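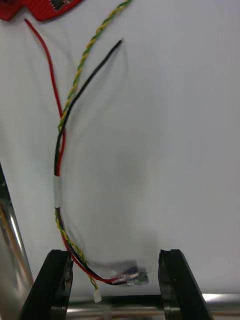 3 min read

Stop asking the planner to be certain

By the software desk, Gronow
4/17/24

Most of the arguments I have about robot software come down to cable. Boxes, bottles and metal parts are fine. You estimate a pose, you plan a path, you close the fingers. A bundle of thin wires doesn't have a pose. It has a shape that changes when you pull it, and a connector at the end that swings.

At Gronow we have spent most of the winter on this. The wires are an ordinary sort: a red one, a black one, a yellow and green pair twisted together, with a band of white tape holding them. A person picks up the plug without thinking. Our first stack, which we called Rorkden, built a full model of every wire before it would move. It looked good in meetings. By the time the model was ready, the plug was somewhere else.

My view is that we plan too much and look too little. The wrist camera sees the gap between the fingers all the time, and for the last few centimetres that is nearly all the information you need. The planner should bring the gripper close and then let go of the job. A small control loop, running on the newest image it has, can do the rest.

People object that the newest image is often poor. It is. A swinging connector smears into a dark block, and a shadow on a white background curves much like a wire does. In December we went through 2,450 logged grasp attempts and found that in 1,377 of them the detector's confidence had dropped below our threshold at least once on the way in. Rorkden treated each drop as a fault and stopped. The arm would back off, the cable would start swinging again, and the next image would be worse.

The fix was dull. We kept the last 8 estimates, weighted the recent ones, and told the controller to slow down when they disagreed. It no longer stops unless they disagree badly. We put this in a separate package, Nodon, so that it could be tested on recorded logs without an arm attached. That last part mattered more than the maths. If you can't replay a bad grasp at your desk, you end up tuning by superstition.

I'd go further and say the same about tooling in general. Teams will pay for a better simulator before they write a decent log viewer. Simulated cable is still too tidy — it hangs smoothly, its twisted pairs never loosen near the end, and small connectors don't dangle off to one side of big ones. An afternoon with real recordings will show you all of that.

There are jobs where slow and certain is right. I wouldn't run this loop near a person's hand, and the Apaza line, where parts sit in trays, has no use for it. For loose wire, I would take a rough guess made now over a good one made three seconds ago.

Search articles Go
14 comments 52 shares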